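3.2 Materiais e recolha

O corpus vem de duas fontes que não foram pensadas para serem comparadas, e isso nota-se. A primeira é o inventário do depósito de Lirkamville, com 1,611 fichas de peças pequenas (estatuetas, pesos de tear, fragmentos de asa). A segunda é a lista de vendas da casa Drasero, mais desarrumada, com entradas em duas línguas e preços nem sempre legíveis. Juntas dão 2,982 registos, antes de retirar duplicados. Mantemos a vírgula dos milhares como está nas fichas originais, para facilitar a conferência.

Só interessam aqui as figuras antropomórficas de pé. As sentadas ficam para outro trabalho - problema de cronologia, sobretudo. Os bustos também não entram, mesmo quando a ficha diz "figura incompleta", expressão que no inventário tanto serve para um busto como para uma peça inteira sem pés.

A descrição da postura segue a grelha de Tshabalala, com 6 campos: cabeça, ombros, braços, mãos, pernas, base. Usámos a grelha quase sem alterações. A única mudança é no campo das mãos, que no original junta "mão caída" e "mão encostada à coxa" na mesma categoria. Separámos. Nas peças do depósito a diferença tem peso, porque a mão encostada aparece quase sempre com base quadrada e a mão caída não. Para as peças da Drasero não foi possivel fazer a separação em todos os casos; ficou "indeterminado" onde a ficha não chegava.

Cor e superfície. Campo complicado. As fichas mais antigas usam "castanho", "castanho escuro", "pardo" e "tostado" sem critério que se perceba, e o mesmo conservador muda de termo de uma caixa para a outra. Reduzimos tudo a claro / médio / escuro. Perde-se informação, sim, mas a alternativa era fingir uma precisão que as fichas não têm.

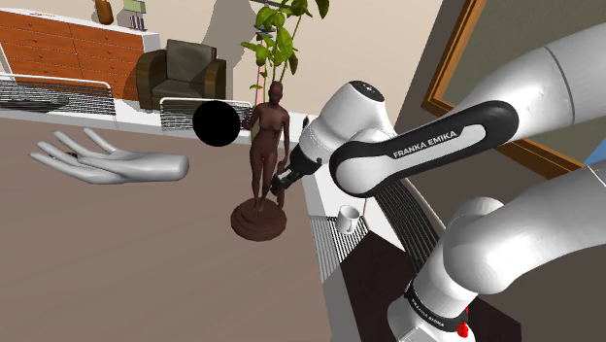

Figura 2. Estatueta castanha escura, de pé, sobre tampo castanho.

A datação foi tratada à parte. Onde havia contexto de escavação usámos o contexto; onde não havia, a peça entrou como "sem data" e não foi usada nas comparações por período. Resistimos à tentação de datar por estilo, visto que o estilo é precisamente o que se quer testar. Kagiso Tshabalala, em conversa num sábado em que revimos as caixas do fundo, defendeu que pelo menos o grupo Long podia ser datado assim, por ser muito homogéneo. Não seguimos a sugestão mas fica registada, e o leitor pode refazer as contas com o grupo incluído (a tabela do anexo tem coluna própria).

Sobre a proveniência: o nome Utus aparece em fichas das duas fontes, umas vezes como lugar, outras como apelido de vendedor. Não conseguimos resolver. Quando vem precedido de "de" contámos como lugar, nos restantes casos deixámos em branco. Critério fraco, assumido como tal. Uma consulta aos livros de entrada talvez resolva, mas os livros estão em restauro desde novembro e não foi possível vê-los a tempo desta versão.

3.3 Fiabilidade da codificação

A codificação foi feita por duas pessoas em separado, sem discussão prévia além da leitura da grelha. Desacordos concentrados em ombros e mãos. Pernas e base quase sem problemas - a grelha é clara e as peças também. Os desacordos foram resolvidos a olhar para a peça quando estava no depósito, e pela ficha quando não estava. Nos casos em que a ficha e o desenho se contradizem, prevaleceu o desenho, excepto nas folhas copiadas à mão, onde há inversões esquerda/direita evidentes.

O campo "cabeça" acabou por ser retirado da análise principal. Demasiadas peças decapitadas, e em várias delas a cabeça colada não pertence ao corpo, segundo as própias notas de restauro. Os valores estão no anexo, para quem os quiser usar com cuidado. As comparações da secção 4 assentam portanto nos campos restantes, com ombros e braços tratados como variáveis separadas.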